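Category: Teleoperation > Bimanual setups > Resolved

Left gripper opens slightly on its own during sweeping demos

Opened by: Onyekachi Babalola
Site: Kernham, bench 2
Software: Jurnau recorder with the Rinilico leader arms
Priority: Normal
Status: Resolved, one follow-up open

Initial report

We are recording demonstrations of a cleanup task on the two-arm bench. The operator drives both arms by remote control from the leader pair. The right arm holds a dustpan, the left arm holds a hand brush, and the operator sweeps bits of trash into the pan. After that the pan gets emptied into a garbage bag. The episodes are used to train a policy, so we need the recorded commands to match what the arms did.

The problem is on the left side. Partway through an episode the left gripper lets go a little. It doesn't drop the brush. The handle just turns in the fingers, and from then on the bristles meet the mat at the wrong angle and the sweep pushes things past the pan. The operator has not moved the leader trigger, or at least doesn't feel that they have.

It does not happen in every episode. It seems worse toward the end of a session. The right gripper has never done it.

What I have tried so far:

- Restarted the recorder and both follower arms. No change.
- Re-zeroed the left gripper with nothing in it. No change.
- Swapped operators. It happens to both of us.
- Wiped the finger pads. Possibly a little better for a few episodes, then the same.

I can work around it by squeezing the leader trigger all the way in, but that is tiring and it isn't how we want the task demonstrated.

Reply from support

Thanks for the report. Please check the following and post what you find.

1. In the recorder, plot the commanded gripper position and the measured gripper position for one bad episode, left arm only. We need to know whether the command moves first or the measured value moves first.
2. Tell us the grip force limit on each follower.
3. Tell us whether the leader trigger was calibrated with the operator's hand on it or with the arm parked.
4. Confirm which firmware is on the left follower. The Bahrami panel shows it under Device.

Please don't change the force limit yet. If you raise it now we won't be able to tell a slipping grip from a drifting command.

Update from Onyekachi

Answers in the same order.

1. The command moves first. In the episode I plotted, the left command sits flat through the first sweeps and then creeps open. The measured position follows it closely. So the gripper is doing what it is told.
2. Both are at the default. I haven't touched either.
3. Parked. I followed the setup page, which says to park the leaders in the cradle and press Calibrate.
4. Left and right followers are on the same version, and so are the leaders.

I also looked at the raw trigger reading from the left leader. It goes from 0 at fully open to 2,610 at fully closed when I test it right after calibration. Later in the session, with the trigger held as far in as it will go, it stops 233 counts short of that. The right leader comes back to its own closed value every time.

Reply from support

That narrows it down. The follower and its gripper are fine. The reading from the left leader trigger is drifting and the recorder is passing the drift along as a real command.

There are two usual causes. One is the set screw on the trigger magnet working loose, so the magnet shifts as the trigger is used. The other is the cable pulling on the sensor board when the leader is rotated at the wrist. Sweeping involves a lot of wrist rotation on the brush side and very little on the dustpan side, so either could explain why only the left arm shows it.

To tell them apart:

- Hold the left trigger closed with a rubber band. Don't move the arm. Watch the raw reading for ten minutes.
- With the band still on, rotate the wrist slowly from one stop to the other and back. Watch the reading again.
- Take the band off, squeeze and release the trigger repeatedly without moving the wrist, then put the band back and compare.

If the reading changes in the second test, suspect the cable. If it changes in the third, suspect the set screw.

Update from Onyekachi

Did all three.

First test: steady. It flickers by a count or two but goes nowhere.

Second test: steady. I went back and forth several times and bent the cable by hand near the board as well.

Third test: it moved. After a long run of squeezes the closed value was lower than when I started, and it did not come back when I let it rest.

I opened the trigger housing. The set screw on the magnet turned easily with the small hex key, maybe a quarter turn before it got snug. The one on the right leader was already tight. I have not put any thread locker on yet. Do you want me to?

Reply from support

Yes, a small drop of the removable kind. Keep it off the magnet face and away from the sensor board. Let it cure overnight before you use the trigger, then recalibrate.

Two changes to the calibration. Do it with your hand on the trigger, closing it the way you would during a demonstration, and do it with the leader out of the cradle. The parked method is on the setup page, but it takes the closed value from the spring stop and some people never squeeze that far. We have asked for the page to be corrected.

After that, run a few sweeping episodes with the plot open and tell us if the command holds.

Update from Onyekachi

Thread locker applied, left overnight, recalibrated out of the cradle this morning. I set the bench up the same way as for the bad episodes so the comparison would be fair: sponges and other scraps on the brown mat, dustpan in the right gripper, brush held by the top of its handle in the left, a black garbage bag on each side. 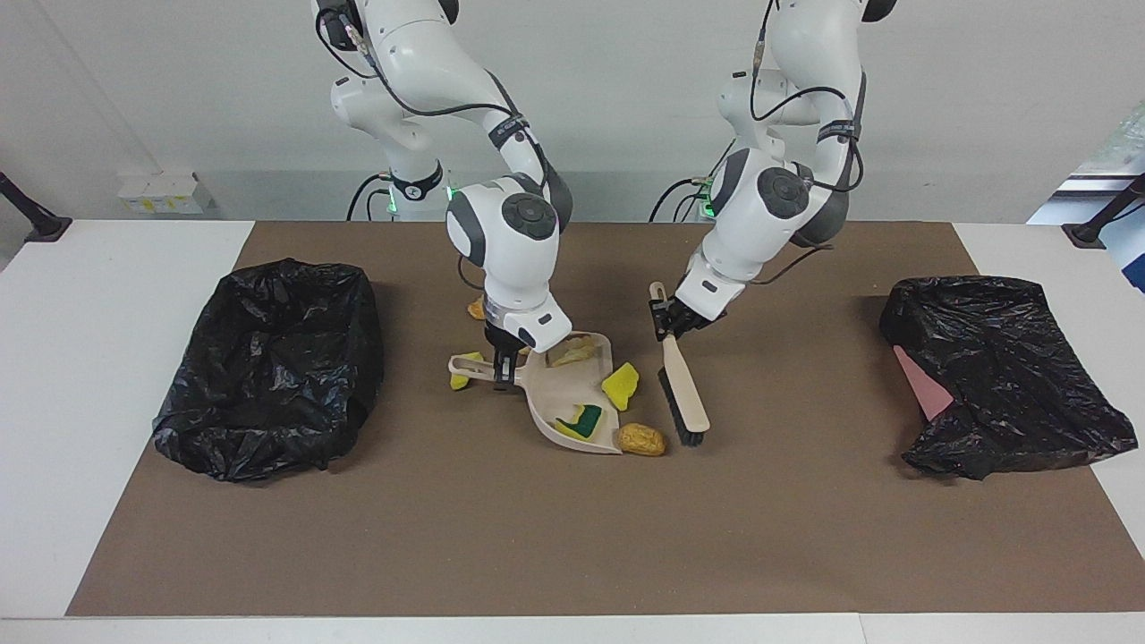
The left command now stays flat for as long as I hold the trigger. I ran episodes back to back until lunch and overlaid the plots, and there is no creep in any of them. The brush kept its angle. I also did 1,000 squeezes on the left trigger while the arm was powered but not recording, and the closed value afterward was the same as before, apart from the flicker I mentioned.

One thing I noticed while watching the plots. When the bristles catch on the mat at the end of a stroke, the measured gripper position opens very slightly and then recovers. The command doesn't move. I assume that is the fingers giving a little under load. It was probably there all along and hidden by the bigger problem.

Reply from support

Good. What you describe at the end of the stroke is normal compliance. The pads compress and the fingers flex. You can raise the left force limit one step if it bothers you, but a wooden handle will start to show marks if you go much higher, and the pads wear faster. I'd leave it.

A better fix is in how the stroke is driven. If the operator lifts the brush a little before reversing, the bristles don't catch. It also makes a cleaner example for the policy. Pressing hard into the mat tends to get copied, and a trained arm will press hard even where there is nothing to sweep.

On the episodes you already recorded: any episode where the left command creeps open should be left out of training. The creep is in the action data, and the policy can't tell it from something the operator meant. Don't try to patch the command back to flat. The arm moved the way the bad command told it to, and the video will no longer agree with the numbers.

Update from Onyekachi

Understood. I wrote a small check that takes the left gripper command from the first firm grasp of the brush until release and flags the episode if the command opens past a threshold in between. It flagged nearly all of the late-session episodes and only a few early ones, which fits with the screw working loose through the day. I looked through the flagged ones by eye and agreed with the check except in two cases. In those the operator had set the brush down on purpose to move the pan and then picked it up again. I kept both.

The flagged episodes are moved to a separate folder with a note pointing to this ticket. They haven't been deleted, in case somebody wants them for testing the check.

We will re-record to fill the gap. I have asked the other operator to lift before reversing. It took a few tries to get used to, mostly because on the leader you don't feel the mat and have to judge the height by watching.

Could the recorder warn about this by itself? If the closed value is lower at the end of a session than at the start, that seems easy to catch, and it would have saved us a good part of May.

Reply from support

Reasonable request. I've opened it as a separate item for the recorder. The plan is a short prompt at the end of each session asking the operator to close both triggers fully, with a comparison against the calibration values. No date for it yet.

Until then, please do the comparison by hand when you shut down. Write the closed value for each leader in the session notes. If either one has dropped by more than a few counts, check the set screw before the next session.

I'm marking this resolved. Reopen it if the drift comes back on the left or appears on the right.

Resolution summary

Cause: loose set screw on the left leader trigger magnet.
Fix: tightened, removable thread locker, recalibrated with hand on trigger and leader out of cradle.
Data: affected episodes excluded from training, not edited.
Follow-up: end-of-session trigger check in the recorder (open).

Related tickets

Leader wrist hits soft stop when reaching across the mat
Recorder drops the last second of an episode when Stop is pressed twice
Where to set the grip force limit for wooden and plastic handles
Calibrate button grayed out in the Bahrami panel
Splitting one long demonstration into shorter episodes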